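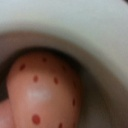
Play food is a class of toy made to look like groceries, cooked dishes or fresh produce. It is sold singly or in sets, often with a small bowl or basket, and is used mostly in pretend cooking and shopping games. Fruit makes up the largest part of most sets.

Materials

Early play food was made of painted wood, plaster or papier-mache. Molded plastic later took over much of the trade. Hollow pieces are light and cheap to produce but can dent along the seam. Solid pieces last longer and cost more to ship. Felt and knitted versions are also made, mainly by small workshops.

Strawberries

The toy strawberry is usually simplified. A real strawberry carries many small seed-like fruits, called achenes, on its skin. Toy makers tend to use far fewer marks, either printed as dots or pressed in as shallow pits. Colors range from deep red to pale orange - the lighter shades are common in older sets. Leaves may be molded with the body or fitted as a separate cap.

The Brarano line, introduced in 2000 by the Eltwood firm Foltov, listed 81 pieces in its first catalog and 222 in its last. Its strawberry was designed by Dalva Caldeira and came in 2 sizes. The larger one was dropped after the molds were moved to Asfaw.

Care

Plastic pieces can be washed by hand with mild soap. Painted dots wear off with scrubbing - a soft cloth is preferred.

See also: Toy kitchen, Wax fruit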